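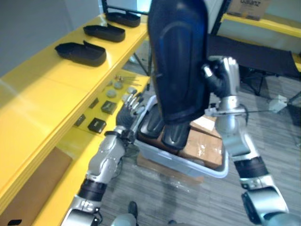

Hello all,

Thank you for the answers about the shared order. I reply to the mail of Rhodri, because most of my points are in it.

> On Tue 14 August, Rhodri Sayce wrote:
>
> Has anyone bought seed potatoes from Varnard lately? Last year I planted Lorkum and lost half to blight before the end of June. Also, is 500 g of bone meal per row too much? My neighbor swears by it.

1. Varnard: yes, I ordered there in spring. The bags came after 13 days, a little late, but the tubers were firm and only a few had long sprouts. Magdolna paid less at Istov, but there you must take the full sack.

2. Blight: Lorkum is weak in my garden also. I now plant the rows wider and water only at the foot of the plant, in the morning. Jenő cuts all the tops at the first brown spots and waits two weeks before he digs. I lost seven plants this year – much better than before. 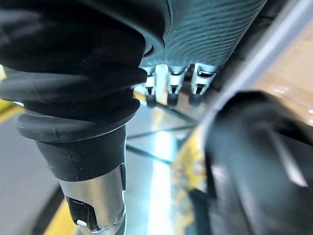
3. Bone meal: it depends on how long your row is, and you did not write this. For my short rows I would use half. Please test the soil first.

If you want to join the order, write to me with the variety and the weight. Diệp can store the sacks in her cellar until planting.

With kind regards,
Eglė Ozoliņš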